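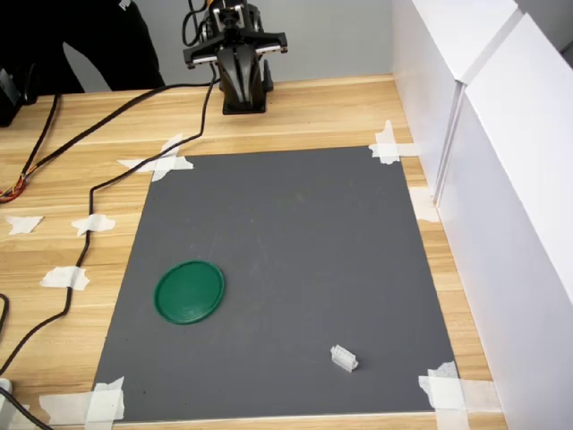 Section 4: Setting up your work area

Right, the arm is out of its box, you've been through Section 2 and the power-on check went fine. Now we get to the bit I enjoy most, which is giving it somewhere to work! I wrote this part of the Jarkenex guide after setting up far more of these kits than I ever meant to, so you're getting my own habits along with the official steps (where the two differ I'll say so).

You'll need the Jarkenex arm with its parallel gripper, the dark mat, a roll of white masking tape, the side panels if you bought the Staron pack, and a table that doesn't wobble. Do check for the wobble first. Lean on a corner and see. I once spent a whole afternoon blaming the software for a short table leg.

4.1 Placing the arm

1. Switch off at the supply and pull the plug.

2. Stand the arm at the far edge of the table, in the middle, with the gripper facing the side you'll be working from. The footplate should sit flat with no part of it hanging over.

3. Fix the footplate down using the clamps in bag 2. The manual that comes in the box says clamps are optional for light work. I use them every time.

4. Turn the gripper by hand until the jaws point down at the table. It'll feel stiff, and that's fine. If it grinds, stop and go to Section 9.

CAUTION: Never move the joints by hand with the power on. The arm will try to hold its place and it's a good deal stronger than it looks.

4.2 Laying the mat

1. Wipe the table and let it dry.

2. Lay the mat in front of the arm, long way round or short way round, whichever suits your table. Leave a strip of bare wood on each side so the tape has something to grip.

3. Smooth it from the middle outwards, then tape the corners. I like two strips crossed over each other at a corner, with the ends running well on to the table. One strip on its own tends to lift after a few days.

4. If a long edge curls, put a short strip across it as well.

5. Run your palm over the whole lot. Any bump you can feel, the gripper will find sooner or later.

Note: scuffs and smudges on the mat don't matter a bit. Mine is covered in them and the arm carries on quite happily. A shiny patch is more of a nuisance with the Toprak camera add-on, so go easy on the spray polish.

4.3 Side panels (Staron pack only)

1. Stand the panels along one side of the mat, plain white faces inwards.

2. Leave a gap between the mat and the foot of the panels, then tape or clamp them so they can't tip.

3. With the power still off, swing the arm gently towards them and make sure it clears. If it touches, move the panels and not the arm, or you'll be back at 4.1 (ask me how I know).

4.4 Cables

1. Bring the cables off to one side, outside the mat, and keep them clear of the gripper's path.

2. Leave enough slack at the back of the arm for it to turn fully each way. The cable that climbs the arm needs the most.

3. Tape the long runs down to the table. Little torn scraps will do, they don't have to be pretty.

CAUTION: Keep loose wire ends and connectors away from anywhere you rest a drink.

4.5 First pick

1. Put two small things on the mat, well apart from each other. A round plastic lid and something small and boxy make a good pair, as the lid lies flat and low while the boxy one gives the jaws a proper side to close on.

2. Stand back behind the table or off to one side, plug in and start the program called Gastell Basic.

3. Set the speed to 800 in the box at the top. It goes a lot higher, but please don't, not on day one!

4. Choose the boxy item first and press Run. Keep a hand near the stop button.

5. Once you're happy with that, try the lid. Expect a few misses. If the jaws close above it, lower the pick height by 2 and have another go.

6. When both work, press Save Layout. The program stores the arm's settings but knows nothing of where your mat is, so mark the table at the mat's corners in pencil if you plan to pack it all away.

Gripper force and the softer jaw pads are covered in Section 5.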